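Can machines do the chores yet? A question for Gerardo Lumanlan

November 21, 2024

Gerardo Lumanlan has spent most of his working life in stockrooms. He started at 19, filling shelves at night for a chain of chemists, and went on to run the returns desk at Szabo, a wholesaler of toiletries and small household goods. For the past few years he has worked at Corunen, where his job is to decide which tasks a pair of robot arms should be tried on next, and to say whether the result would be any use to a shop.

We met in the company canteen, at his suggestion, as it has the only quiet table in the building. I began with the question everybody asks him.

"Can it do my ironing? No," he said. "Can it put my shopping away? Some of it, slowly, if you lay it out nicely. I would not swap it for a teenager yet."

He says people expect the heavy jobs to be the hard ones, and that his own list runs the other way. Lifting a crate is an old problem with plenty of answers on the market. Picking up a tube of cream and standing it next to something else is where the trouble starts.

"A box has flat sides and it stays the shape it is. You close two fingers on it and you have it. A tube is soft. It's flat at one end and fat at the other, and the fat end changes depending on how much is in it. If you hold it too low it tips, and if you hold it too hard you get the lid off and cream up the wall. I've cleaned that wall."

Most of the current work is sorting of this kind: small packets and tubes, a few trays and tubs, and two arms that have to keep out of each other's way. Lumanlan calls it the bathroom shelf job. It came out of his time at Szabo, where returned goods arrived mixed together and had to be split by hand before anyone could check them.

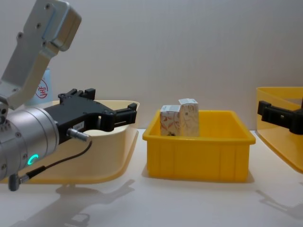
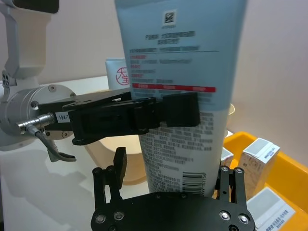

Small boxes in yellow plastic, and in the second picture a tube at the grippers.

Two hands or one

I asked why he needs two arms for a job most people would do with one hand while looking at their phone.

"Because you don't do it with one hand. Watch yourself. You pick a thing up with the right, you turn it with the left so you can read it, you steady the tray with your wrist. You've used both hands and your hip. We had a single arm in June and it was fine until something fell over. Then it had no way of standing it up again."

The two arms bring their own problems. They can bump, and they can wait for each other for ever if the program is badly written. They can also pull in different directions, which matters little with a cardboard box and a good deal with anything soft. His team sets a run at 200 items and stops to look at the results after each one. He would not give me a success rate. He said a figure without the list of items behind it would tell my readers nothing.

What he did talk about was speed. A good returns clerk, he says, handles a small packet in 3 seconds and talks the whole time. His best run with the arms averaged 13 seconds, on boxes alone. Tubes were slower and he has stopped timing them for now.

"I know what the shop manager will say, because I was working for him. He'll say it's slow. And then he'll ask if it can do nights, and that's a better question."

Nights, he thinks, are where a machine like this could first be worth paying for. Speed counts for less when the tray only has to be done by morning. Two firms have been to look. Jutemton, which runs small shops in railway stations, wanted to know about restocking and went away unconvinced. Pliment, a care supplies company, was more interested in packing weekly boxes for people at home.

"Pliment asked about labels, and that was sensible. Everything on a shelf has writing on it, and it can be in any language. Finding a packet and picking it up is one job. Knowing it's the right packet is another one, and if it's going to somebody's gran you want to be very sure."

And the home itself? He shook his head at first, then went back on it a little.

"Kitchens are a mess. Mine is. There's a step, there's a cat, the drawers stick. I think you'd see a machine doing one thing in one spot, say emptying a shopping bag on to a worktop, well before you see one walking about with a duster."

He has no wish to see the returns desk cleared of people. Two of the clerks he trained at Szabo are still there, and he asks them to look over his item lists before a run. They have added hair dye, loose razors and anything with a pump top.

The pump tops go in next month.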